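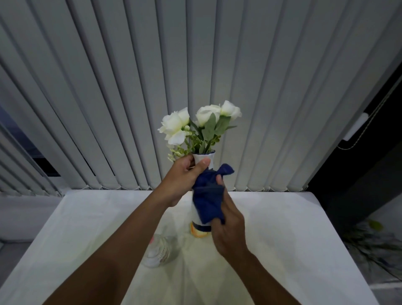 Friday, May 17, 2024

What a day! The Timton arm stalled mid-wipe again, at trial 21, and this time we caught WHY. Grip force on the left wrist climbed to 400 on Mariann's plot, the safety stop never tripped, and I had to hit the red button myself. Heart going like mad – and then the pair of us grinning like kids over the log.

It's the cloth! Navy on navy, and the tracker loses the right hand in it, so the controller just keeps squeezing. Maillard swore the limit was set at 100. It was, but only for the right side.

Mariann Bognár did the whole flower job by hand again for comparison, and it's gorgeous data.

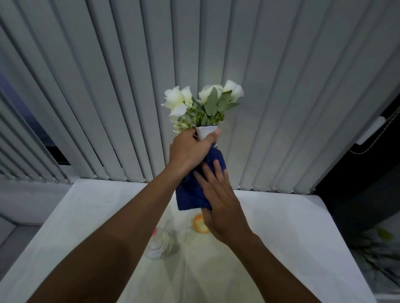
Roses and navy cloth, both hands on the wrap.

Left limit fixed before tea. Ring Drallside re the stop relay. Grey cloth next!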